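Home | Projects | Reports | Funding | People | Contact

Drasside Fund, Household Handling Strand
Progress report for June
Prepared by Gobnait Gilmartin, Jivstead site

1. Where we are against plan

The plan called for 1000 usable demonstrations of small-object tasks by the end of this period. We have 800. I say usable because the raw total on the server is larger and I don't think it should be quoted to anyone. It includes takes where tracking dropped out on one hand, takes where the person stopped halfway, and a batch from the first week recorded with the wrong calibration file. Last quarter's report counted all of those. This one does not, and the two numbers should not be put on the same chart.

The tasks are still the simple ones: pick up a plush toy, hand it from one gripper to the other, put it on or take it off a small stand with a tray for a base. All of it is shown by hand with the two hand-held grippers. We have not gone back to remote control. The operators were slow with it and the motion it gave us was jerky, though I would like to see it tried again with someone who has had more than an afternoon's practice before we write it off.

2. Equipment

Fingertips are my main complaint. The supplier, Hevell, told us to expect a long life from the pads. That has not been our experience.

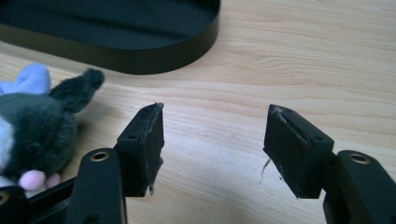 We budgeted for one set per gripper for the whole project. I am asking to move money from the travel line to cover regular replacements. The amount is in the attached sheet and it is small. What bothers me more is the data. A demonstration recorded with a fresh pad and one recorded with a worn pad look the same in our logs, and the grip is surely different. From now on the pad set gets a number and the number goes in the log. For the older takes we have no way of telling.

Cables are the other nuisance. Operators say they plan their reach to keep the cable out of the way. If so, the model is learning that as well, and the robot has no such cable.

3. Recording sessions 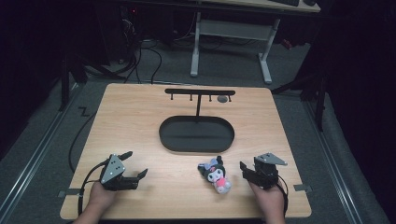

Two-handed setup with the plush toy between the grippers, stand and tray behind.

Sessions now run until 3:30 in the afternoon and then stop. Takes recorded later than that were rejected more often in review. It could be tired operators or it could be tired reviewers, and I have not been able to separate the two.

4. Training results

Lepik, our modeling partner, reports that the policy trained on the latest set is "clearly improved." I have asked for the trial sheets and have only received a summary. The summary covers 100 trials, all with the same toy, started from positions close to those in the demonstrations. I would not repeat the claim outside the project until we have seen it with a toy the model has not met and a starting point somebody else picked.

5. Next period

Finish the remaining 200 demonstrations, with pad numbers logged. Get the full trial sheets from Lepik. Agree on a test that we write and they run. I would hold off on adding new tasks until that test is done, even if the schedule says otherwise.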